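Subject: Re: [kitchen-list] Clearing up after a shared supper, the one-table method
From: Mounir Abou Zeid
To: kitchen-list

On the supper thread, Nikolovski wrote:

> We had the crayfish again in July and it was wonderful until the moment
> everyone stood up. Then it was shells, cups, rice, half a bun and a can
> all on one table and four people each carrying one thing to a different
> bin. My question for the list: do you sort on the table or do you sweep
> the lot into a bag and sort in the kitchen? And what do you do with the
> food that is still good? We threw out tomatoes that I would happily have
> eaten the next morning. Also the smell. Please, somebody, the smell.

Oh, I love this question. Sort on the table, every time! I used to be a sweeper (one big bag, everything in, deal with it at the sink) and I will never go back. Once the shells are in with the paper you have fishy paper, and then you are picking claws out of napkins under the kitchen light at 11 and wondering why you invited anyone.

What changed it for me was putting a mat on the table before the food comes out. Ours is a big dark gray one. Shell juice gets into everything, and with a mat you can let people be as messy as crayfish deserve, then lift the whole thing and rinse it in the tub. Red shells and grains of rice show up so well on the dark color too, so you know when you are done.

Our table, all spread out and waiting for its sort: 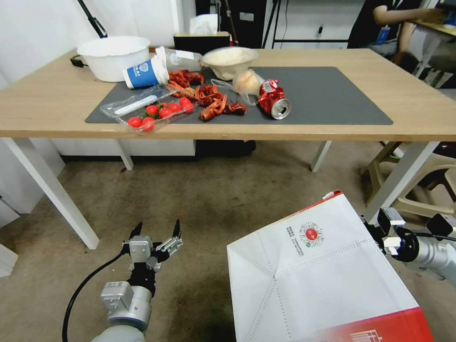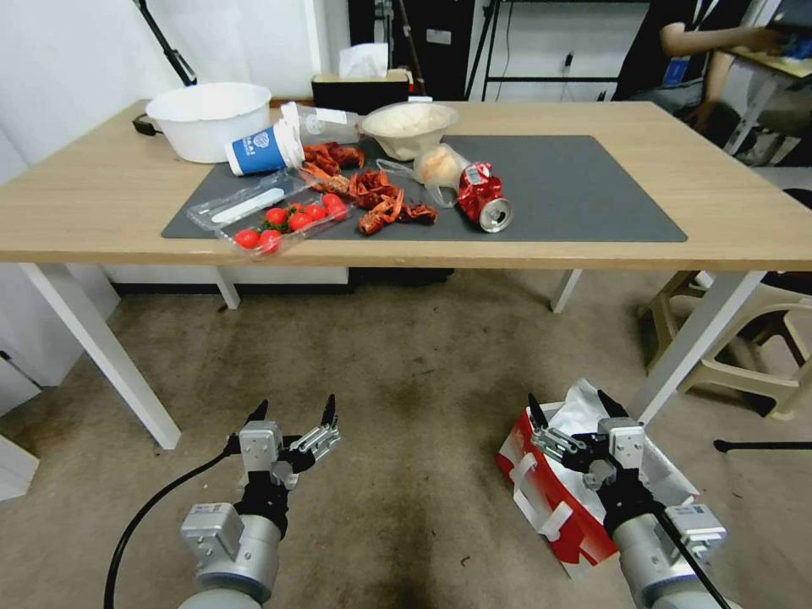
Nuston Shared Kitchen, Supper and Cleanup Team

So, my order of work, and please argue with me.

Good food leaves first. Cherry tomatoes in a clamshell are the easiest win on any table: close the lid and walk them to the fridge. Take the utensil out before you close it. Rice I'm stricter about. If I know when it came off the stove and it hasn't been out long, it goes into a clean covered box and straight to the fridge. If I have to ask around and get three different answers, it goes in the food scraps. Same rule for anything bready in a bag, except that bread is more forgiving and I'll usually toast it for breakfast.

Then the shells. Push them together into one heap with the side of a spatula and get the loose legs too, they hide under the cup. We keep a wide plastic basin at one end of the table and the shells go in there in one go. Ganov, who posted here in spring, saves hers for stock and I've now tried it twice. It's so good! Rinse, roast them in the pan until they smell sweet, cover with water, add an onion and simmer gently for 33 minutes (her number, I don't ask). Strain it through a cloth. I froze mine in small tubs and it made the best rice I've had all year. You do want to leave out anything people had in their mouths, so put out a second bowl during supper if you plan on stock.

Shells that aren't going to be stock need to leave the building that night. Double bag them, or if pickup is days away, put the bag in the freezer. I know it sounds fussy. Try it once in hot weather and you'll be telling your neighbors. That's my whole answer about the smell, plus wiping the table legs, where the drips end up.

After that it's just the dry things and they go fast. Tip out the last mouthful from cups, bottles and cans before they go anywhere. Cans and bottles go together in our pickup. Paper cups don't count as paper where I live, so they're trash for us, but Undasov told me his town takes them, so check yours. Plastic bags I turn inside out and look in, having once thrown away a perfectly nice roll.

The tissue box stays until the very end. I used to clear it first to "make room" and then spend the next ten minutes walking back for it with crayfish hands.

Last thing is the mat. Fold the long sides in so the crumbs stay in the middle, carry it level, shake it over the scraps bin, then warm water and dish soap. Hang it up overnight. If it still smells in the morning, a bit of white vinegar in the rinse does it.

With 2 people the whole job takes us less time than boiling the kettle and drinking the tea after. With 4 it's slower, somehow. I'd put one person on food and one on trash and send everybody else out to the porch with the leftover lemonade.

I typed up the order as a little card for the inside of the cupboard door. It's in the list archive as message 1215 if you want to print it, and please change whatever doesn't suit your kitchen. I'd love to hear from anyone who does corn boils or mussels, and whether you use newspaper on the table. I've been tempted, but I can't picture lifting it once it's soaked.

Nikolovski, next time bring the tomatoes home with you!

Mounir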